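3.2 坐垫软硬与久坐感受

先交代一下，这一节写得比较随意，因为我自己也在那些沙发上坐了好多个晚上，实在没法装作一个冷冰冰的旁观者！我们比较的是两款家用影音沙发，一款是 Drorelora 的三人位电动款，一款是 Sultana 的手动款，都是头层牛皮面，靠背都能放到接近平躺。参加试坐的一共139人，每人两款各坐一部完整的电影，中间隔一天，先坐哪一款由抽签决定。

问卷是 Jolene Trevaskis 设计的，她坚持只问身体部位，不问“喜不喜欢”。我一开始很不服气（喜不喜欢不就是买沙发的人最关心的事吗？），后来看了预试的数据才闭嘴。大家嘴上都说喜欢更软的那款，可是一问到腰和大腿后侧，答案就完全两样了。 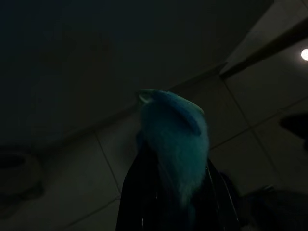 我们把坐感拆成了两段来看，前四十分钟算“初坐”，之后算“久坐”。初坐阶段 Sultana 明显占优，它的坐垫上层是羽绒混纤维，人一坐下去整个被包住，我自己第一次坐的时候差点睡着。久坐阶段就反过来了，Drorelora 的高回弹海绵下面加了独立袋装弹簧，坐到片尾字幕的时候臀部还没有“触底”的感觉。有位试坐者在备注栏里写“后半场老想换姿势，电影讲了什么没记住”，说的就是 Sultana，这句话我在组会上念了两遍。

体重的影响比我预想的小，腿长的影响倒是大得多。Drorelora 的座深偏大，个子矮一些的试坐者脚跟落不了地，只好把脚踏一直开着，小腿是舒服了，脖子却得往前探才能看到屏幕。我们试过给他们加一只腰枕，久坐评分马上就上来了。所以我的看法是，座深这个参数应该和软硬放在一起讨论，以前那些只测海绵密度的文章（包括我自己五月份交的那篇初稿，唉）漏掉了一大块。 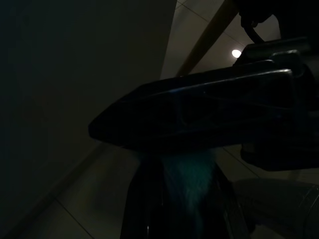
再说皮面。两款都是头层皮，涂饰却不一样：Sultana 涂层薄，摸上去细，夏天容易粘皮肤；Drorelora 涂层厚一点，凉得快，刚坐下会“冰”一下。我们在问卷里留了一道关于皮面的开放题，收回344条评论，其中193条提到了温度，提到手感的反而少。这个结果让我挺意外的，毕竟厂家的宣传册里整页整页写的都是手感。

噪声我们也顺手记了。电动款放平的时候电机有一声低低的嗡响，白天听不出来，放安静的片子就很扎耳朵。手动款没有电机声，可拉杆回弹那一下“咔”，同排的人全都会转头看你，哈哈。这两种声音到底哪种更打扰观影，试坐者的意见分得很散，我没有做进一步的统计，只把原始评分存了下来。
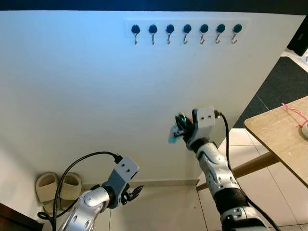 图3　白墙上的七个空挂钩与墙前的两只机械臂

排布方式也得提一句。试坐间按 Brekberg 的户型标准布置，前后两排，后排垫高一级台阶。前排放平之后，脚踏离幕墙还剩多远，直接决定了有没有人能从中间走过去，我们最后把前排整体往后挪，后排的腿部空间就紧了。弧形摆法我们也试了，两端座位的视线好了不少，代价是中间那只杯架谁都够不着。Premum 那款带中央储物箱的型号原本也在名单里，到货时左右扶手发反了，没赶上正式试坐，只好留到下一轮。

数据处理上没什么花哨的，每个部位的评分先在个人内部做差，再看全体的分布，缺一晚数据的人整份剔除。有几份问卷在“久坐”栏填了两个数字，我逐份联系本人确认，确认不了的按缺失处理。靠背角度对颈部评分的影响放在3.3节，那里会用到同一批试坐者。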